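Wello cleaning cloths, tan, pack of 2
Reviewed by Sobia Hayat, 2022-10-18

I didn't expect to have opinions about a cloth, but I've been using these since February and I keep pressing them on people, so I might as well write it all down in one place.

I bought mine from the little hardware shop in Warnidport after my last lot of cloths went stiff and started leaving bits on everything. The Wello ones come in a tan that's really more of an orange-brown, and I'll admit I picked them for the colour (everything else on the shelf was that hospital blue). It's a lovely warm shade and it doesn't show tea. I drink a lot of tea.

They're soft! Properly soft and a bit fuzzy, like a baby's blanket, and they were like that straight out of the packet. I do the table with a slightly damp one and then go over it with the other one dry, and our pale tabletop, which shows every smear going, comes up without a streak. I don't use spray on it at all now.
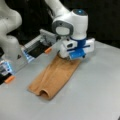
Folding is where I got fussy. I like mine in a long strip, so I can flip to a clean side halfway through the job, and these hold a fold nicely without springing open. You do get faint creases if you leave them folded in the drawer. They make no difference to the wiping, but if you're the sort who irons tea towels you'll notice.

Washing: 40 degrees, no softener, hung over the bath. They dry overnight in our flat, even with the heating off. The first wash did turn the water a bit orange, so keep them away from your whites to begin with. After that, nothing. The edges haven't frayed on either of mine.

I had the Pletel cloths before these and they were fine for windows but far too thin for a spill. Wanting Feng swears by the Okoth ones, which are thicker again, and I borrowed one for a weekend to compare. It drank up half a mug of squash in one go, I'll give it that, but it took two days to dry and was a pain to wring out. The Wello sits nicely between the two.

Grumbles? I wish there was a hanging loop. And the packet says 300 washes, which I can't vouch for as I'm nowhere near that yet.

I've just bought a second pack for the car.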